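This site uses cookies to remember your login and count visits. Accept | Manage settings

Forum > Grippers and end effectors

Steel fingers vs printed ones for small board handling?

beatriz_r
Right, trying to settle this before we order more. We've got the Vulden parallel gripper on the arm and two sets of fingers for it. Flat polished stainless, and the printed ones with rubber pads that Adelino drew up. Job is picking up wiring ends and nudging motor driver boards about on a foam sheet. Not heavy stuff. Wrist camera is a Juslow, the small one.

Steel is lovely and stiff. Printed ones flex a bit at the tip when you close hard, which I thought I'd hate but for crimps it sort of helps?

Anyone run both for a decent stretch? Got 200 grasps logged on each so far and the numbers are too close to call.

k_shabalala
What's your light like. Polished steel right next to a wrist camera is asking for trouble. We had stripes of glare down the finger and the exposure hunting all over the place. Ended up with matt tape on it.

beatriz_r
Ceiling light plus one lamp. Wrist view from this morning, red board on the foam, power leads not connected to anything.
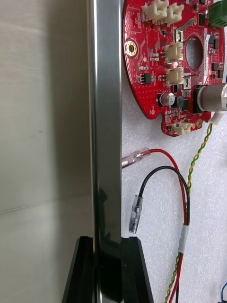 Camera placement and glare

k_shabalala
Yep, bright lines along both edges of the finger. And it takes up a tall strip left of centre, top to bottom. Can you shift the camera over on the bracket? You'd get more of the board.

beatriz_r
Could do, 18 mm of slot left on the mount. But then I lose the tip on the wide setting. I like having the finger in view for lining up on the crimps, the red one's right by the steel there and I can judge the gap fine.

adelino_p
Judge it by eye, yes. The detector can't. Those sleeves are clear, white foam behind – half the time it finds the metal barrel and ignores the rest. Put something dark under the leads before blaming fingers.

t_domanski
Disagree with the matt tape btw. Tape thickens the finger and it peels at the corner after a week. Get the steel bead blasted. Costs next to nothing and you keep the stiffness.

k_shabalala
Ours lasted since May, no peeling. Depends on the tape I suppose.

t_domanski
Depends how often you hit the table with it :)

benedita.s
Has no one asked about bare steel near a board with power leads hanging off? Printed fingers, every time. I don't care about stiffness if someone forgets to switch the bench supply off. We cooked a Roussel controller that way, bill was 2630 with the callout.

beatriz_r
Supply is off for all of this, it's handling only. Fair point though. Would heatshrink on the lower bit of the finger do?

benedita.s
Better than nothing. It'll tear on the sharp corners of the connector housings. Still say printed.

adelino_p
My printed ones crack at the screw holes though, being fair. 41 sets of cycles on the jig and two went. New version has a metal insert, will bring it over.

t_domanski
Steel core, printed sleeve. Furkton used to sell them like that, think they stopped. Easy enough to make yourself.

beatriz_r
Oh I like that. Going to try the sleeve idea and a dark mat, same list of picks, same speed. Will put teh results up here when its done.

k_shabalala
Lock the exposure before you start or you wont be able to compare anything.

beatriz_r
Good shout, will do.

Filed under: grippers, fingertips, wrist cameras, electronics handling

Comments (3)

mill_lane: Been using sleeved fingers on bigger parts, fine until oil gets under the sleeve. Probably not a problem on boards.

osk77: What closing force are you on? Makes a big difference with printed tips.

beatriz_r: Lowest setting it'll go to. Tried one up and it squashed a crimp.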